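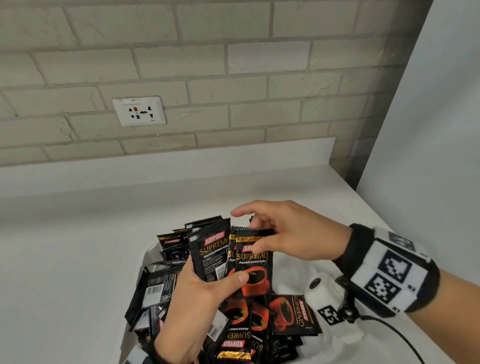 Section 4 – Setting up the coffee sachet tray

Applies to: kitchenette counters at Zitdale, both floors. Replaces the July sheet, bin the old one.
Questions to Margaux Guérin. Stock and orders, Raphaël Ferrand.

4.1 Before you start

You need:
- a clear stretch of counter, next to the wall outlet is fine
- one tray with a rim and handles
- a carton of sachets from the Brallden cupboard (middle shelf, 200 to a carton)
- dry cloth
- marker pen for the carton

Allow 22 minutes the first time. Gets a lot quicker.

CAUTION: Nothing plugged in at the counter outlet while you sort. Kettle goes back on after step 12. Water and paper-thin packets do not mix, and neither do cords and trays.

CAUTION: Don't open the carton with a long blade. Tear the tape by hand or use the short cutter. A knife down the middle opens the top row of sachets as well and you'll be wiping up coffee powder all morning.

4.2 Sorting

1. Wipe the counter. Dry it properly, including the raised lip at the back. Water sits there.

2. Tip the sachets out in a heap on the counter. Half a carton at a time if you're short on room.

3. Pick up a couple at a time and stand them upright in your hand, crimped edge on top. Squeeze lightly. Should feel like a little cushion. Flat or gritty on the outside = leaking, put it aside.

4. Check the seal at both ends. Serrated edge should be straight and closed the whole way across. A small fold is OK. A gap isn't.

5. Turn them all the same way – logo to the front, barcode and small print to the back. This is the slow part. Don't skip it, the stacks won't hold if half of them are backwards.

6. Read the date on the first few, then spot check. Anything with under 8 weeks left goes in the front of the tray so it's used first.

7. Put rejects in a bag, write the number on the bag, give it to Raphaël. He claims them back from Masson. Don't throw them out first, no bag means no credit.

NOTE: Different kinds mixed in one carton? Happens. Sort by kind before you go on to 4.3. Don't mix kinds inside one stack, people grab without looking and then complain.

4.3 Filling the tray

8. Set the tray flat on the counter with the handles left and right. Leave a hand's width between the tray and the front edge.

9. Build the stacks at the back first. Sachets upright, crimped edges up, pressed together face to back like cards in a card box. Hold the stack with one hand and feed in with the other. If it leans, it's too short – add more until it props itself up.

10. Start the next stack beside it. They don't have to be the same height. They do have to stay up when you let go.

11. Whatever is left goes loose in front of the stacks. Spread it a bit so it doesn't slide over the rim. Then work through the loose ones and move them back into the stacks as room allows.
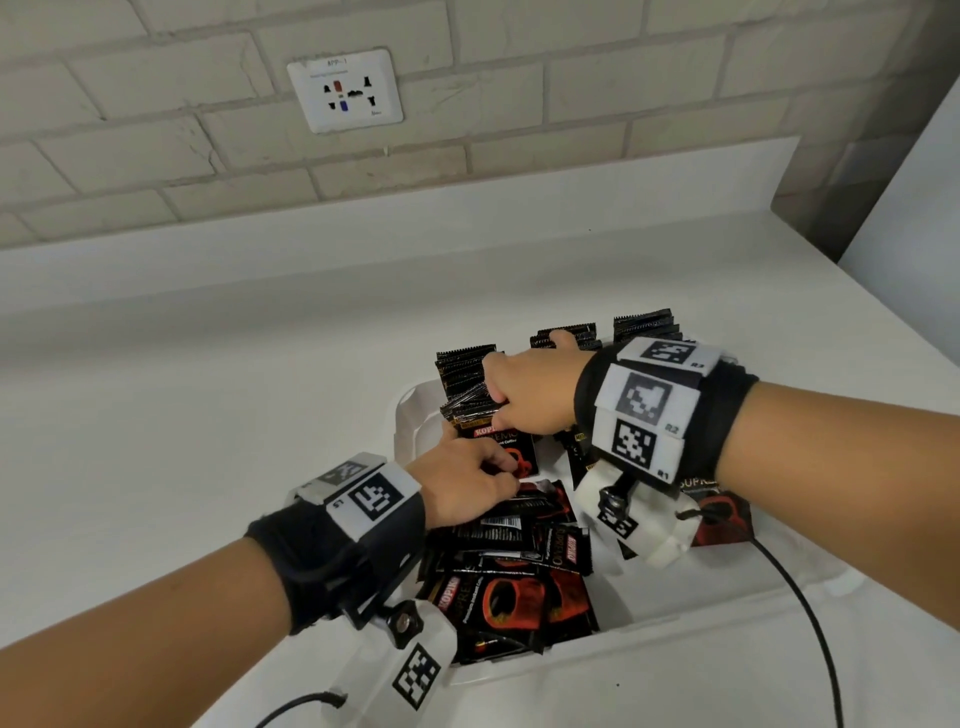 Fig. 4-2. Stacks at the back, loose sachets in front. Steady the stack from the top edge when adding or pulling.

12. Lift the tray by both handles, an inch or so, and set it down again. Stacks still standing? Done. If they went over, go back to step 9 and pack tighter.

NOTE: A full tray is 48 in the stacks plus whatever fits loose. Don't pile above the rim at the front. It looks generous and ends up on the floor.

CAUTION: Don't lift a full tray by one handle. The rim flexes and the whole load goes to the low side.

4.4 Where it goes

Tray stays on the counter, back against the lip, clear of the outlet. Kettle on the other side. Cups are on the shelf, see Section 5.

Do not put the tray:
- on top of the microwave (warm, sachets go soft and clump)
- next to the sink
- in the fridge. Has been tried.

4.5 Topping up

Check in the morning before 9 and again after lunch.

a) Push what's left in each stack to the front.
b) New sachets go in BEHIND the old ones. Always.
c) Loose ones get used up before you open another carton.
d) Once a month take everything out and wipe the tray. Dry it before refiling.

Write the date on any carton you open and put it back on the middle shelf with the flap tucked in. When there's one carton left, tell Raphaël the same day. The Mondura delivery takes a while and he can't rush it.

4.6 Problems

Stacks keep falling forward
 Not enough sachets in them, or mixed directions. Redo step 5, then pack tighter. Three short stacks are worse than two good ones.

Powder in the bottom of the tray
 There's a leaker. Empty the tray, find it, wipe down, check the ones that were next to it. Powder on the outside only can be wiped off and the sachet put back.

Sachets stuck together
 Usually damp. Peel apart gently and look at the seals. If the printed cup picture rubs off on your fingers or the seal lifts, reject it.

Tray slides on the counter
 Counter or tray underside is wet. Dry both. If it still slides, Margaux has non-slip mat, cut a piece to fit.

People leave empties in the tray
 Move the small bin closer. It works better than the sign did.

Next: Section 5 – Cups, lids and stirers

We use cookies to improve your experience on this site. By continuing to browse you agree to our use of cookies. Accept all | Manage settings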